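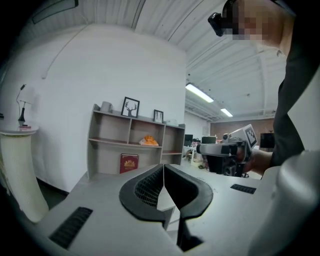
El centro vecinal de Veddale abrirá en septiembre un servicio de préstamo de objetos domésticos para los vecinos del barrio, que podrán llevarse a casa desde una escalera plegable hasta una máquina de coser por un plazo máximo de 14 días. El servicio ocupará la sala de la planta baja, la del suelo blanco, donde hasta ahora se daban los talleres de costura. El catálogo inicial reúne casi 300 artículos, en su mayor parte donados por familias de la zona y por la ferretería Coughlan, que cierra su local de la calle principal y ha cedido parte de las herramientas que le quedaban en el almacén.

Para usar el servicio habrá que ser mayor de 16 años y presentar un justificante de domicilio. El carné será gratuito y cada titular podrá tener en préstamo dos objetos a la vez. Las herramientas eléctricas quedarán reservadas a los adultos y se entregarán con las instrucciones del fabricante. Quien devuelva algo fuera de plazo no pagará multa, pero no podrá pedir nada más hasta que hayan pasado tantos días como los del retraso. 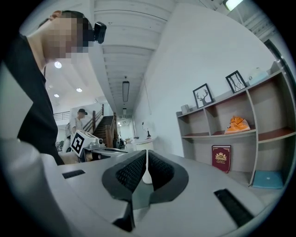

Eimear Breathnach considera que el plazo es corto para algunas cosas y ha pedido que se amplíe en el caso de las cunas de viaje y las muletas, que «no se necesitan un fin de semana, se necesitan un mes». El centro ha respondido que estudiará la petición cuando disponga de los datos del primer trimestre. Entretanto, cada préstamo se podrá renovar una vez, siempre que no haya otra persona en lista de espera.

Las reservas se harán en el mostrador o a través de Wito, la aplicación que ya se utiliza para inscribirse en los cursos. Los artículos voluminosos, como las mesas de camping o la limpiadora de alfombras, solo se podrán recoger por la mañana, entre las nueve y las doce. La reparación de lo que se estropee correrá a cargo del taller Nalar, que revisará el material cada dos meses.

El centro seguirá aceptando donaciones hasta la apertura. Se buscan sobre todo taladros, tiendas de campaña y ollas grandes. No se recogerán colchones, ropa ni aparatos de gas. Los cuadros, las tazas y otros objetos de decoración tampoco entran en el catálogo y se destinarán al mercadillo de otoño.

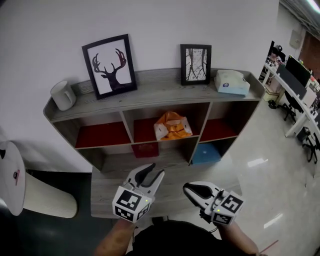

Horario y entrega de donaciones

Las donaciones se reciben en la entrada lateral, de cuatro a siete de la tarde. Los objetos deben llegar limpios y con todas sus piezas. Si son eléctricos, se probarán en el momento de la entrega y los que no funcionen se devolverán a su dueño.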